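I Gave the Kitchen Counter a Job and It Quit

Every house I have lived in has had a place where paper goes to lie down. In ours it's the granite counter, the stretch between the sink and the wall, and last December I decided I was going to fix it with a method. I am suspicious of methods. I'd like that on the record before I get to the part where I spent money.

The method came from Skye Innes, who runs a one-woman organizing business called Sultus and who did my sister's pantry, very nicely I'll admit. Her idea for paper is called the counter page. You keep one sheet of lined paper out on the counter and you write everything on it: shopping, calls to return, the thing the dentist said. At the end of the day you copy whatever is still alive onto a fresh sheet and throw the old one away. No app, no whiteboard, no notebook. She says the copying is what makes it work, as you get sick of writing "gutter guy" over and over and eventually you call the gutter guy.

I had questions. Why not a notebook, which has the pages already attached? Skye's answer was that notebooks close. I said so do dishwashers and we still manage to find the plates. She told me to try it for a month.

So I bought a 200-sheet pack of filler paper, wide ruled, and a set of Tonduvetti markers, because the page is supposed to be readable from across the kitchen and ballpoint isn't. That set cost 11 dollars. I mention the price because the handout says the method costs nothing.

The first week went well, and first weeks always do. I once went a whole week without sugar. We wrote things down, I copied them out after supper, and the mail pile shrank a little, mostly because I was standing right next to it with a marker in my hand and felt judged.

Then the complaints started, and I'll give them in the order they annoyed me.

Granite is a poor desk. You'd think a slab of polished rock would be the ideal thing to write on, but a single sheet slides all over it unless you hold it down with your other hand, and in a kitchen your other hand has an onion in it. Skye suggests a dab of removable putty at the corners. I tried that. The putty stayed on the granite when the paper left, and on a speckled counter you don't find it until your sleeve does.

Light markers don't show up. Half of what comes in a color set is no use on white paper under kitchen lights. I wrote "eggs" in a pale one and we had no eggs for three days.

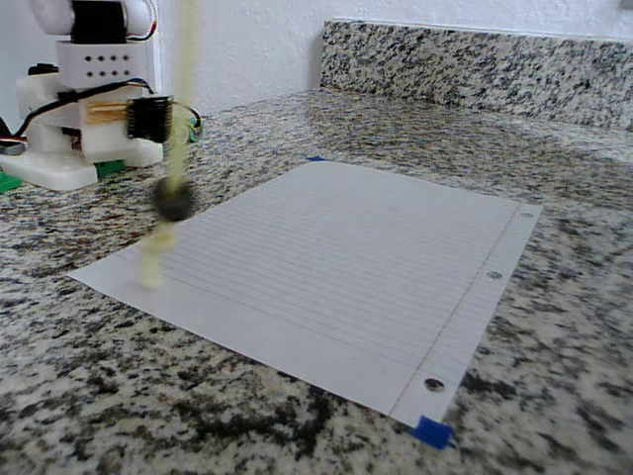
The margin. The handout makes a big deal of it. Anything urgent goes in the narrow strip on the far side of the red line, so your eye lands there first. Fine in theory, but in our house everybody believes their own item is urgent, so by supper the strip was crammed with tiny writing going up the side and the wide part was mostly blank. My husband put "lightbulb" in there. It was for the attic. We go up to the attic twice a year.

And there's the copying. I timed it one evening at 90 seconds, and I'll be fair, that isn't long. It's just that it comes at the exact point in the day when I would rather do anything else. When I skipped a night, I had two sheets going. When I skipped another one I had three, and now I owned a paper pile made entirely of the cure for paper piles.

I took all this to Vivek Goel, my neighbor, who has the tidiest kitchen on our street and who I assumed would have a system. He keeps an Eklund tray by the back door. Mail goes in the tray. When the tray is full he sits down and deals with it. I asked him what he does about lists and he said he remembers things. I don't know what to do with that information.

What did work, a bit: clearing the counter so the page had somewhere to lie. I moved the toaster to the other side and put the fruit bowl on the table, and I got rid of a Grodden letter rack that had been holding the same four menus since we moved in. That stretch of granite looks a good deal better. I suspect this is the actual product and the sheet of paper is just how they get you to do it. Tell somebody to clear off the counter and they'll say yes, sure. Tell them it's for the counter page and apparently they'll move a toaster.

Skye, when I told her, said plenty of her clients end up adapting it. I'm sure they do. I've adapted the keto diet the same way.

For now we're still using a sheet, but I've stopped copying it out every night. I write on it until it's full, dark markers only, and then I flip it over. My sister says that's just a list. We have most of the pack left, so if you live nearby and need filler paper, come by any time after four.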